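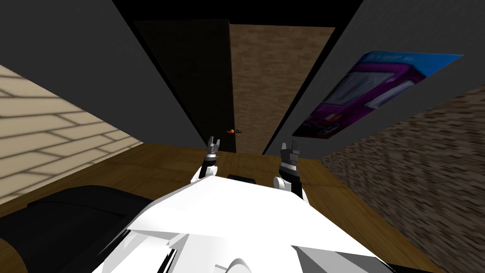

Fig. 1. Strong convergence in a small room (rendered). Walls lean in toward the dark doorway.

Drawing for Beginners, week 5: depth and light
Last updated: November

Notes from Saturday's class plus bits I skipped. Gaetano Messina took the second half, his part starts at Light.

EYE LEVEL
Horizon line = your eye level. Always. Sit down, it drops. Stand on a chair, it goes up. Most of the wonky drawings last week were two eye levels in one picture, table seen from standing, cups seen from sitting. Pick one and stay there.

Quick check: hold pencil flat at your eye, arm out. Anything it crosses is on the horizon. Tops of things below it you can see, tops of things above it you can't.

VANISHING POINTS
One point: you face the back wall square on. Edges going away from you all head for one spot on the horizon. Edges across stay flat, uprights stay upright.
Two point: you face a corner. Two spots, usually well off the paper. Tape scrap on each side if you need to, or just guess the slope and check with the pencil.
Three point: looking well up or well down. Uprights lean as well. Not doing it this term but read the handout if keen.

Stand too close and everything gets stretched at the sides. Back up, or put the vanishing points farther apart. Ehsan asked how far is far enough: if you have to turn your head to see the whole subject, too close.

SPACING
Fence posts, floor tiles etc. Dont measure equal gaps, they shrink. Use diagonals: draw two posts, find the middle of the second one, line from top of first through that middle, where it hits the ground is post three. Repeat. Try it on the Colden Street fence, it's long and flat and there's a bench.

LIGHT (Gaetano)
Decide where the light is before you shade anything. Small arrow in the corner of the page, rub it out later.

Order to work in:
1. light side, leave the paper alone
2. shadow side, one flat tone, no fiddling
3. cast shadow
4. everything else, inclding reflected light

Squint. If the two sides merge when you squint your shadow is too pale. Everyones shadow is too pale.

Round forms turn slowly, so soft edge between light and dark. Boxes turn all at once, hard edge. Carrots, bottles, arms, treat as long tapered tubes and the light runs in a strip down one side.
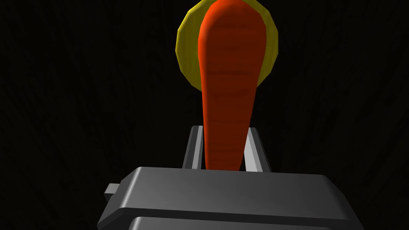
Fig. 2. Carrot, brighter strip down the left flank, rust colour on the front.

Colour in shadow: don't reach for black. Go darker and a bit redder for orange, try a bit of blue for greens. Tahmineh's pears are on the back wall if you want to see it done well.

Dark background makes colour look brighter. Pale background makes it look heavier. Same pencil, try both on one sheet.

HOMEWORK
- 3 small boxes on a table, one eye level. Ruler ok for the horizon only.
- one vegetable, one lamp, up to 2 hours. Stop when you start outlining it again.
- bring softer pencils, 4B or so, and a putty eraser.

Jamshid has the spare boards, ask him before class.
Next week hands. Bring yours.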